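The Red Basket

By April the kitchen at Stustwood had run out of places to put things, and Zofia, who loved that kitchen dearly and would never have said a word against it, decided the baskets and bins had better be sorted before supper. The red basket went up over the clear bin, tilted a little, with the plant looking on from behind.
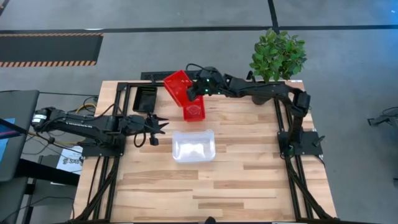
What the Black One Was For

Now, the black one with all the slots had come from her aunt's house in Sesesstead, and it had held onions, then mending, then (for one long winter) letters, and she couldn't settle on what it ought to hold next. 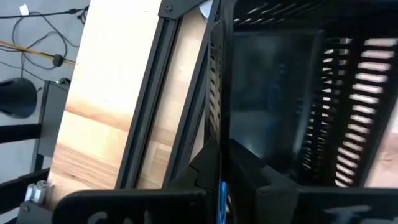

Natanael thought onions again, and why not, they'd been happy there, and besides he was hungry and onions were a start.

So onions it was. She saved the red one for last, because the light came through its slots so prettily that she hated to fill it.
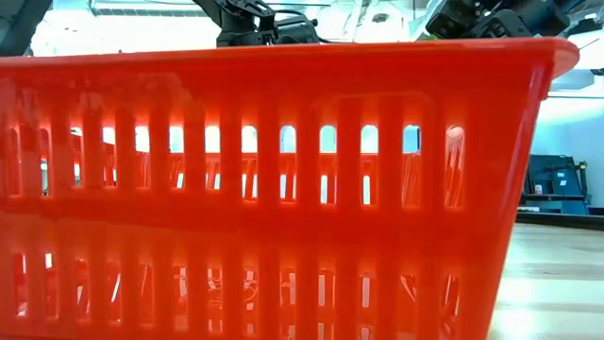 The clothespins could wait until morning, she told him, and she went to find the big pan.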